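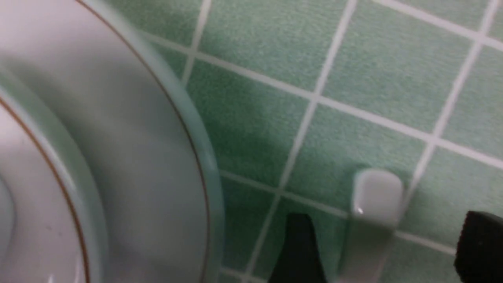

Plates with a gold line: dishwasher or not?

marrowfat
Inherited a set of big white plates, two thin lines round the border, gold or possibly brown depending on my mood. My other half says dishwasher. I say sink. We have not spoken since the pudding course.

Kedance
Sink. I put six through on the hot wash in February and the lines went the way of my hairline.

thaler_74
Rubbish. Short cycle, half a tablet, no trouble in more than 200 washes.

Kedance
You counted?

thaler_74
I live alone.

marrowfat
While I'm here, drying. The worktop is mint green tiles, lovely to look at, but the grout drinks anything that drips. I'm also left with a great length of green cloth, creased all over and bunched up at the bottom. Could I cut tea towels out of it?
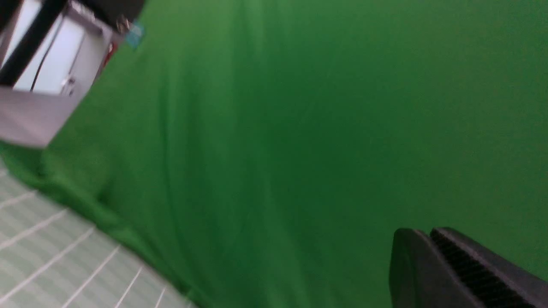

Zillis: depends what the cloth is. Polyester just pushes the water round the plate. Try a corner on a wet saucer before you get the scissors out.

thaler_74
Or leave them in a rack like a normal person.

Kedance
With the gold rubbing on the pegs? No thanks.

marrowfat
Sink it is, then. I'll tell him by text.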